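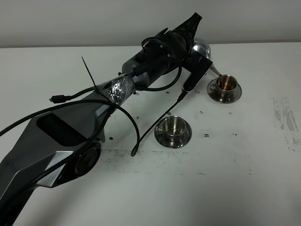
Pouring for two, steel cups and matching saucers

Slugs have had every hosta in the bed, what can I plant instead?

Posted by Orlando Alvarado

Hello all, first time asking on here so be gentle. We moved to Tustmont last summer and inherited a long bed down the north side of the house. It gets maybe two hours of sun in the evening and stays damp until lunchtime. The people before us had filled it with hostas, and by July every one of them looked like a doily. I've tried the copper tape (useless), crushed eggshells (worse than useless, and my wife was fed up with finding them on the windowsill) and going out with a torch at eleven at night, which did work a bit but I can't keep it up.

I'd like to give up on hostas and put in something the slugs will leave alone. The soil is heavy, more or less clay, and I've dug in a few bags of compost already. Budget is small. Dhillon's on the ring road has big ferns at 39 each and I nearly fell over. Is there anything cheaper that will fill the space in a couple of years? And would nematodes be worth a go in the meantime?

Reply from Skadel

Oh I feel your pain, I had the very same bed at my last house! Ferns are the right idea but don't buy the big ones. Get the little 9cm pots of male fern or soft shield fern in spring, plant them a good stride apart and they'll catch up before you know it. Mine were knee high by the second summer and I don't think I ever saw a hole in one.

In between I'd put hardy geraniums (the macrorrhizum ones, they smell a bit odd when you brush past but you get used to it), epimedium if you can find it, and a few hellebores near the door so you've got something to look at in February. Astrantia does well in clay too. Foxgloves will seed themselves about for nothing once you've got a couple going, just wear gloves because they're poisonous, and think twice if you have small children or a dog that chews things.

Water in the morning and not at night! Slugs love a wet bed after dark. And pick up any old pots or bits of wood lying around, have a look underneath and you'll see why.

On nematodes, I used them two years running and they did help, but the soil has to be warm enough when they go on (mine said at least 5 degrees on the packet) and you have to keep it damp afterwards. They wear off after six weeks or so and then you're buying another pack. I'd use them in the first spring while the ferns are small and leave it at that.

Reply from gravelpath712

just grow the hostas in pots. stand them on gravel, job done

Reply from Prastotach

Pots didn't save mine, they climbed straight up the side. I agree with Skadel on the ferns and the geraniums. I'd only add that Brunnera is lovely in that sort of spot, little blue flowers in spring, and the hairy leaves seem to put the slugs off. Buy one decent plant and split it the autumn after, I've had up to six bits off mine. Mulch with leaf mould if you can get hold of any, but leave a gap round the crowns of the hellebores or they rot.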